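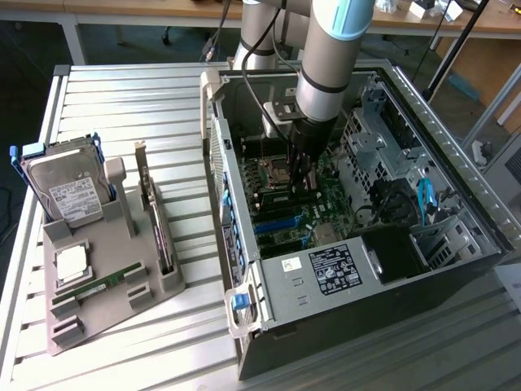
How a Robot Arm Learns to Build a Computer

A robot arm does not know what a computer part is. Before it can put one in the right place, it needs examples. An example is a record of the job being done, made up of pictures and numbers.

At the Juno workshop, the job is working on a desktop computer. The case lies on its side with the side panel off. The parts wait in a gray plastic tray next to it. Each part has its own holder, so it starts in a known position.

How is an example made?

A person guides the arm through the task. This person is called the operator. While the arm moves, the system saves two kinds of data:

Pictures. One camera stays in a fixed place and sees the whole work area. Another rides near the gripper and sees what the gripper is reaching for.

Positions. The arm has 7 joints. A joint is a place where the arm can bend or turn. The angle of every joint is saved along with the pictures.

One full recording is called an episode. 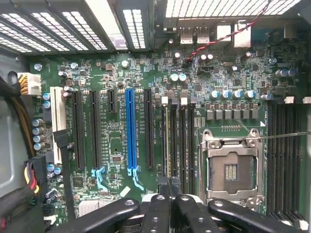 The view from the camera near the gripper. The black fingers are at the bottom. The square with the silver metal frame is the socket, where the processor goes.

Why is one episode not enough?

If the system studied a single episode, it could only copy that one motion. A small change in the position of the case would cause a miss. Operator Baptiste Renaud recorded 29 episodes of the processor task on Friday, moving the case a little between them.

What happens next?

A computer program called a model studies the episodes. It compares the pictures with the joint angles and adjusts itself until it can predict the next motion from a new picture. Then the model is tested on the real arm. If it misses the socket, the operator records more episodes.

Words to know

Gripper: the tool that holds things at the end of the arm.
Motherboard: the large board that connects the parts of a computer.
Processor: the chip that carries out a computer's instructions.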